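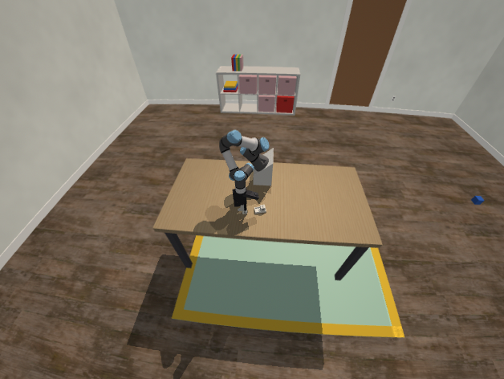
The visitor desk at Destell hands out a badge and a paper cup of tea, and then you walk past the machine shop to the part of the building where there are no machines. The planning and control team has one long room on the second floor, mostly desks and monitors. Four of us from Dönmez went up in June to see how they test their manipulation software before it reaches a real arm. We are choosing a planner for our own cell, and they had agreed to let us look over their shoulders for an afternoon.

Oğuzhan Tokgöz ran the tour. He started with Gristari, the in-house tool that builds the simulated rooms. Each room has a table, an arm, a few objects, and furniture that plays no part in the task. Shelves, doors, wall pictures and floor coverings can all be swapped, and so can the lights. We watched him change the lighting in one room from a text file and reload it. The shadows on the tabletop moved and the task stayed the same.

## Perception

The pose estimator gets the rendered camera images and nothing else. It has no access to the simulator's own record of where the objects are. That record is kept for scoring. After each run a script compares the estimated pose with the true one and writes both to a log.

Hard shadows were the main trouble early on, Tokgöz said. The old segmentation step would treat the edge of the arm's shadow as the edge of an object, and the planner would then send the gripper to the wrong place. They fixed it by training on more lighting setups and by dropping any detection that moved when the arm moved. The second part was four lines of code and took a month to agree on.

I asked about symmetrical objects. A cube looks the same after a quarter turn unless there is something printed on it, so their cubes carry digits. For grasping, any of the equivalent poses will do. For placing, when the face matters, the estimator has to read the marking first, and a digit lying on its side still causes mistakes.

## Planning and control

The planner is a sampling method with a smoothing pass after it. It gets 30 milliseconds to return a first path and can keep improving it while the arm is already moving. If nothing comes back in time, the arm holds position and the planner tries again with a different grasp.

The lift is its own stage. Once the fingers close, the controller raises the tool straight up before any sideways motion is allowed, and the collision model is updated so that the held object counts as part of the arm. We had skipped that last step in our own code and had been paying for it in knocked-over parts.

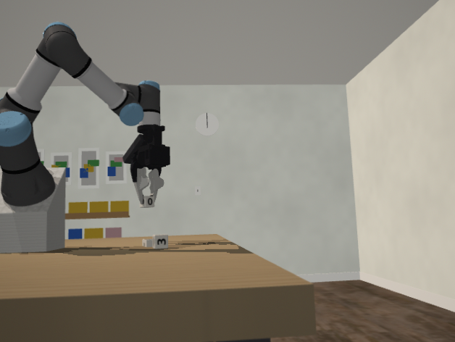
Aslı Tatlı broke in at this point to say that the collision update was the wrong thing to copy first, and that we should start with the logging. Without a record of which grasp was tried and why it was rejected, she said, we would never know whether a failure came from the planner or from perception. Her advice was to log the rejected candidates as well as the one that was used, and to do it before touching anything else.

She then opened the overnight report. The regression suite is 2,000 runs, started every evening from the current main branch. The last one had 1,998 passes. Both failures had the same cause, a wrist joint that reached its limit partway through a placement. She replayed one from its seed and stepped through it until the joint value turned red in the side panel. The fix was already in review.

The suite is launched and sorted by a scheduler called Trustemance. It groups failures by the last planner state, so a single bug does not fill the whole page. It also keeps every seed, and old failures are added to the next night's batch. There were 61 of these saved cases on the day we came.

## What we took back

Our notes from the ride home, more or less in order:

- Log rejected grasps, with the reason.
- Attach the held object to the collision model at finger close.
- Keep the true poses away from the estimator, even in debug builds. Ours leaks them through a shared config.
- Ask for the Gristari file format. Tokgöz said he would check whether it can be shared.

We did not see the software on hardware. The real cell was being rewired and the door was locked. Destell offered a second visit once it is running, and we would like to bring two of our own part models and have them loaded into a room beforehand. I have sent them the mesh files and am waiting to hear whether the scale is right.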